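Textbooks > Applied Automation > Part Two > Chapter 4

Chapter 4
Mixed Objects and Unfinished Chores 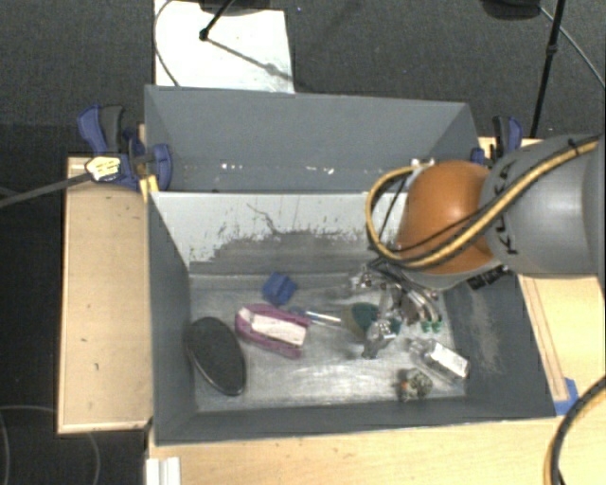 A task that a person would call tidying up is made of several problems that automation has solved one at a time. Locating an object, choosing a grasp, lifting without disturbing its neighbors and setting it down again can each be done reliably when the objects are known in advance. A kitchen drawer or a repair bench offers no such list. A clear bottle gives a depth sensor little to work with. A thin tool lying flat leaves almost no gap for a fingertip, and an object leaning against a wall can be approached from one side only.

Kröger divides chores into three classes: those with fixed parts and fixed positions, those with fixed parts in any position, and those in which neither is fixed. Machines have done work of the first class for decades. The second is common on the shop floor. Most household work belongs to the third, and progress there is slow.

Success rates should be read with care. In the Prirkwood exercise at the end of this chapter, a picking cell is given 64 attempts on unfamiliar objects and fails 17 times. A warehouse with an operator standing by may accept that result. A household will not, as each failure leaves a person to finish the job.

Section 4.1 treats grasp selection in bins, where walls and corners limit the motion of the wrist. Section 4.2 takes up transparent and reflective surfaces.

© Teuber Technical Editions | Contact | Back to top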